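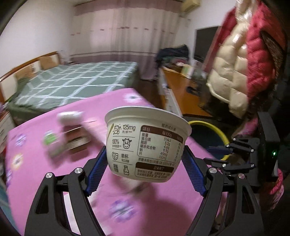

**How early must a small theater company ask for the rights to a musical?**

Ask nine months before your first performance, and do not announce the title until you have the signed license in your hand. Six months can be enough for an older show that few groups want, but it leaves you little time if the first answer is a refusal.

I have done this work for our company in Ostport for several seasons. The steps are the same almost every time, so I have written them down for the person who takes it over from me.

## 1. Find out who holds the rights

Look at the title page of the script or at the small print in the cast recording. You need the name of the licensing house, and sometimes there are two: one for the full version and one for the shorter school version. Write to the correct one. When we wanted to do *The Pitkänen Sisters*, I wrote to the wrong house and lost three weeks.

## 2. Collect your numbers before you write

The form will ask you for these things:

- number of seats in the hall
- number of performances, with dates
- lowest and highest ticket price
- whether anybody on stage is paid
- whether you use live musicians or a recorded track

Give the real number of seats. Our hall has 151, but for a musical we remove the first rows to make place for the band, and then it has 124. The fee is calculated from this number, so we always put 124 and attach the seating plan.

## 3. Send the application

Fill in the form in one sitting if you can. The Pliltgate site does not save a half-finished page, and Darcy Chan had to type everything three times last April. Keep a copy of your answers in a separate file.

If you want to change something in the show – cut a song, change the period, give a man's role to a woman – write it in the application. Do not wait until rehearsals. A change that is asked for early is often accepted. Transposing a song to another key also needs permission with most houses.

## 4. Read the quote line by line

The quote usually has a royalty for each performance, a rental fee for the scripts and scores, and a deposit. Our last one came to 1,581 dollars without the deposit. I had planned 2,000 in the budget, and the rest went to shipping and two extra piano scores.

Check these points:

1. The dates are your dates.
2. The title is written exactly as it must appear on the poster.
3. Filming is allowed or forbidden. Mostly it is forbidden, also for the families.
4. The day when the scripts must be sent back.

## 5. Pay, then announce

After payment you receive the license. Now you can publish the title and open the auditions. Send the credit text to whoever makes the poster; for us this is Liette Girard. The size of the authors' names is fixed in the contract as a percentage of the title, and Liette needs this before she starts the design.

## If the answer is no

It happens when a professional tour is planned in your region. Ask if the refusal has an end date, and write it in your calendar. Always have a second title ready, with a cast of similar size.

*Last changed 2023-12-11. Corrections please to Josée Lévesque.*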